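Search this blog
Type and hit enter

Before you open the fermenting cupboard: my home brew and preserves safety check

Filed under: Ferments, Fizz & Preserves

I do this check twice a year, once when the weather cools and again in October before the warm months make everything in the cupboard go berserk. I've typed up my 2026-03-22 run-through with all my comments left in, because a few of you asked what I look at when I say I've "been through the bottles". Steal it, change it, stick it on the fridge. My kitchen is small and my ginger beer is lively, so yours may need a different order.

Mark each one OK, FIX or CHUCK. I've put my own result after each item.

1. Bottles and seals

[OK] Swing-top bottles held up to the light, empty, one at a time. I'm looking for chips around the lip and fine cracks near the base. All fine this time, though I went over the green ones twice as cracks are a pain to see in dark glass.

[FIX] Rubber washers. Two had gone hard and shiny, so they're in the bin and new ones are on. If a washer doesn't squash when you pinch it, it's finished. I buy them by the bag now and feel very organised about it.

[CHUCK] Decorative bottles being used for fizzy things. I had a lovely square one that came with olive oil in it, and I'd somehow filled it with ginger beer. Square glass is not made for pressure! Emptied it over the sink with a tea towel wrapped around it, and I'll keep it for vinegar from now on.

[OK] Plastic test bottle. I always fill one small soft drink bottle from each batch, 500 mL, and squeeze it every morning. When it's rock hard the whole batch goes in the fridge. Emlyn Powell taught me that one after his elderflower champagne redecorated his laundry ceiling.

2. The cupboard

[OK] Temperature. I leave a cheap thermometer on the middle shelf and it read 16 degrees first thing, which suits the slow ferments nicely. The ginger bug would like it warmer, so that lives next to the kettle and complains less.

[FIX] Shelf brackets. One screw had worked loose under the heavy end. Full demijohns weigh a lot more than you remember when you're shifting them about, so give every bracket a good wiggle with the shelf empty, and then again with your stuff back on it.

[OK] Trays under anything that's bubbling. Yes, even the well-behaved ones.

[FIX] Labels. Oh dear. I found a jar marked "Baden" in my own handwriting and stood there for ages. It's the plum liqueur I started from Filipa Calado's instructions, named after the street she lived on, and I hadn't written a date or what spirit was in it. Every jar now gets contents, start date and the strength of the alcohol I used. Masking tape and a laundry marker, nothing fancy.

3. Jars, lids and anything with low acid

[OK] Vinegar pickles. Lids flat, brine over the top of everything, no fizz when opened. The carrots are getting a bit soft but they're safe, just sad.

[CHUCK] Garlic in oil. I know, I know. I made it for a barbecue, put it in the fridge and forgot about it. Homemade garlic oil is a proper botulism risk and you can't smell or see it, so if you don't know exactly how old it is, out it goes. I didn't even taste it, and please don't taste yours either.

[FIX] Lids with a bit of rust inside the rim. Three lids replaced, jars kept. If the coating has bubbled I don't bother scrubbing it.

[OK] Kraut. Weights still holding the cabbage under. There was a thin white film on top of the Kaleo batch (that's my neighbour's spice mix, heavy on the caraway) and it was flat and creamy-looking, so I lifted it off and carried on. Fuzzy, pink or black and I'd have tossed the lot. 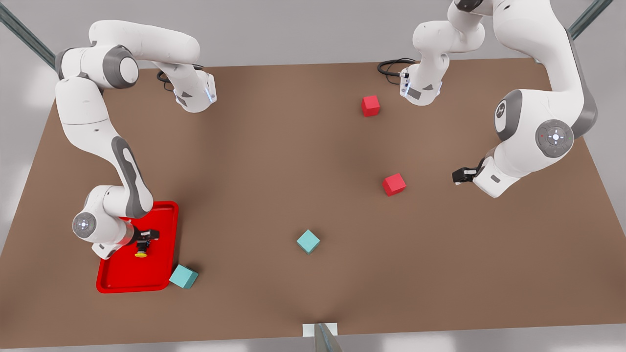
4. Gear and benchtop

[FIX] Siphon hose. Mine had gone cloudy and a bit sticky on the inside – that's a replacement job, as no amount of steriliser will get into a scratched hose. Majdi Abu Hammour cuts his into short lengths and ties up tomatoes with them, which I'm going to copy.

[OK] No-rinse steriliser. In date, lid tight, up high away from the food. I also checked that I still had the original bottle with the instructions on it. Follow the dilution on yours, they're not all the same.

[OK] Airlocks. Topped up and sitting straight. One had a fruit fly in it, so that one got washed and refilled.

[FIX] Wooden spoon with a split handle. I was fond of it. It stirs the paint now.

[OK] Flames and spirits. I don't pour vodka or anything stronger near a lit burner, and the big bottle stays at the other end of the kitchen while syrup is on the stove. Worth saying out loud to whoever is helping.

Still to do: new hose, a proper box for the bottle tops, and ring Wenjie Tang about the spare demijohn she offered me.

Recent posts
Feeding a ginger bug when you're away
Eynon plum jam, second attempt
Quince paste without the burnt pot
What I do with all those leftover lees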